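Packing snacks for a long train ride -- bag or box?
Tillau Travel Boards > Food and Packing
December 2020

hgoel_863
We have 17 hours on the train and I'm packing food for two adults and one kid. Last time I put everything in one canvas tote and the chips were crumbs before lunch. Do you put chips in a hard container or just leave them in the bag?

plestness
Leave them in the bag. It's full of air for a reason. Put it in last, on top, with nothing over it.

menonroad
Disagree. On top works until you set the tote down and it tips over. I use a clear plastic tray, the kind salad comes in, and stand the chips in that inside the tote. The sides keep the water bottles off them.

plestness
A tray takes up room whether there's food in it or not. With a tote you want soft things so it can fold down at the end.

gekari20
Depends on the chips. Thin ones break no matter what. The thick wavy kind hold up fine in a tote. I carried a bag of those for 5 days and lost maybe the bottom inch.

hgoel_863
They are the wavy ones. Lay's, with the Chinese label, from the import aisle. The kid won't eat any other kind. The bag is already pretty crumpled from the ride home.

menonroad
Then I'd go with the tray. Once a bag is crumpled it bends wherever you push on it. Lay the tray flat, chips in, then slide the tote around the whole thing. Don't try to lower it in from the top, the straps get in the way.

gekari20
Or pour them into a lidded box and forget the bag.

plestness
They go stale in a box once the kid has opened it ten times. Fold the top of the bag over and clip it.

hgoel_863
I don't own a clip that stays on. Went with the tray in the end. It's wider than I thought, so the sandwiches are going in a separate bag and the fruit goes in my coat pocket.

menonroad
Fruit in a coat pocket is a bad idea, but good luck.

hgoel_863
It's two clementines, they'll be fine. Still deciding if the tote needs something flat in the bottom -- it sags a lot on one side when I hold it by the long strap. I might try cardboard tonight and see how it carries.
Hemant Goel
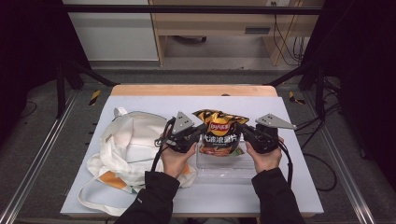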